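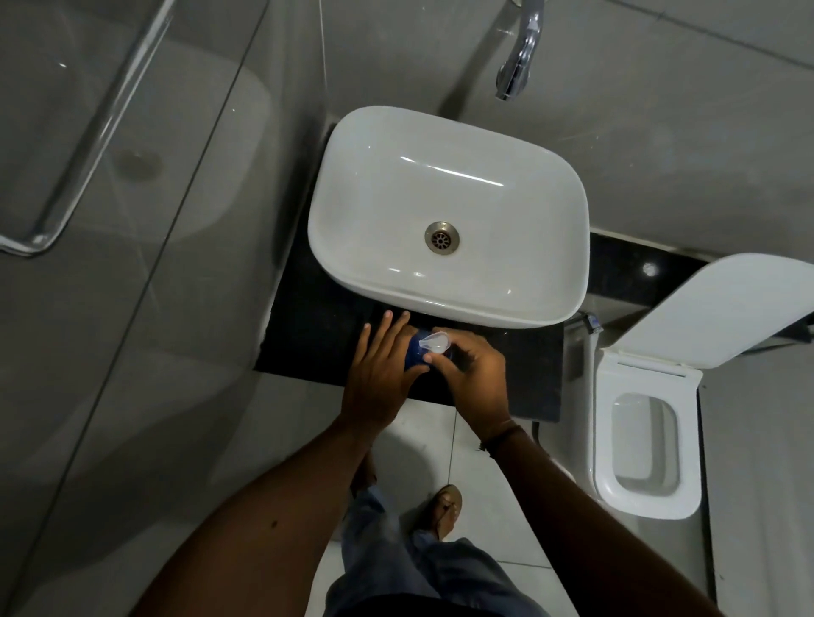

Do you need to know anything about robots to teach one a job?

Very little, and most of the people who have helped us so far had never been near one. What we need from you is the job itself, done the way you'd do it at home, with your own two hands and at your own pace. The Wallgate team will look after the rest.

Search this site
Go

I promised in the last newsletter that I would say a bit more about how the teaching is going, and I'm sorry it has taken me until September to get round to it (the office move to Riditz swallowed most of the summer, and I still can't find the good kettle). So, a proper catch-up, and do put your feet up because I do go on.

Those of you who came to the spring open day will remember the old way, with somebody standing at the controls and steering the arms through a job by remote. We still do that on Feter, our bench robot, and it's lovely to watch when it goes well. It is also terribly slow. One of our steadiest operators spent a whole afternoon on bottle tops and came away with 28 goes worth keeping, along with a stiff neck! The trouble is that you feel so little through the handles. You don't notice how much you lean on one hand to keep a thing still while the other does the fiddly part, until you have to do it with a pair of levers.

So this year we've been putting more of our time into showing by hand. You wear the camera on your head, you look down at what you're doing, and you get on with it. We've begun with bathrooms, and in particular with the little jobs people do at the basin, picking up bottles, opening them, putting them back where they live. It sounds like nothing at all. But a bathroom is a hard place for a machine, full of glass and chrome and shiny tile, all throwing reflections about, and there's seldom much room to work in.

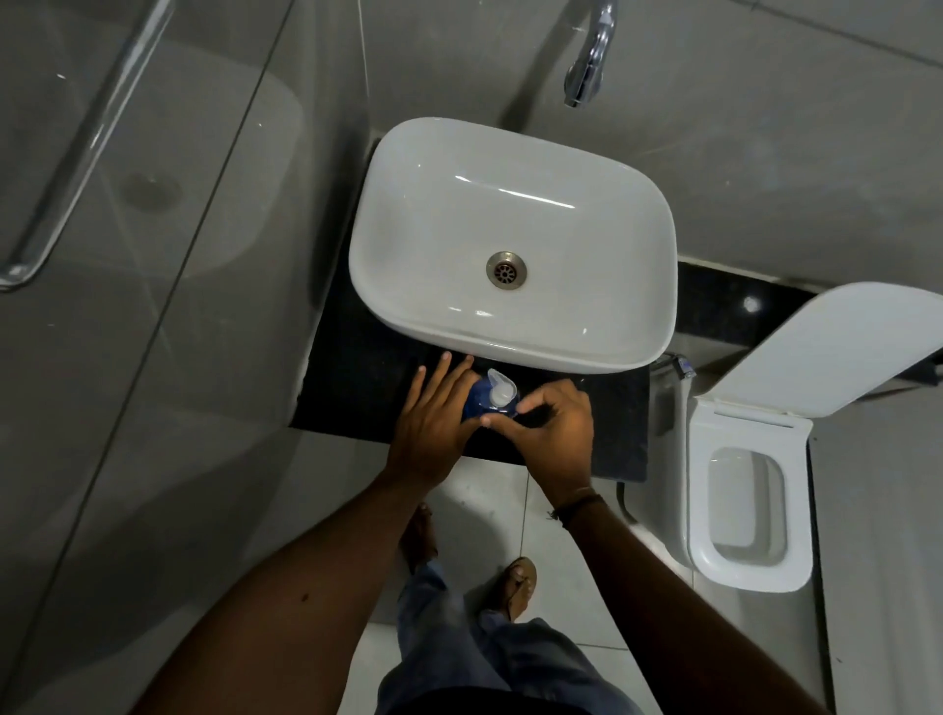

The other thing we've learnt is to stop tidying ourselves up. Our first batch was very stiff, everyone holding their fingers just so, as if they were having a portrait done, and Feter picked up the stiffness along with everything else. We asked people to go again and please just do it as they would on an ordinary morning, and the second batch was so much nicer to work with. If you fumble, carry on. If you change your grip halfway through, that's fine too, leave it in. We have 79 recordings through the checks now and plenty more waiting their turn.

The next stage is at Ghorbani House, which was built in 1951 and has the narrowest bathrooms I have ever stood in. We'd like to borrow 2 more pairs of hands for it, and left-handers would be especially welcome as we're very short of them. A session lasts a morning, with a break in the middle. Please wear what you'd normally wear and keep your sleeves clear of your wrists. Bracelets and watches can stay on.

If you fancy it, drop a note to the Riditz office or catch me at the desk before noon, and I'll send you the form, which is shorter than this newsletter, I promise.

Share this 2 Comments

Contact us | Copyright Wallgate | Back to top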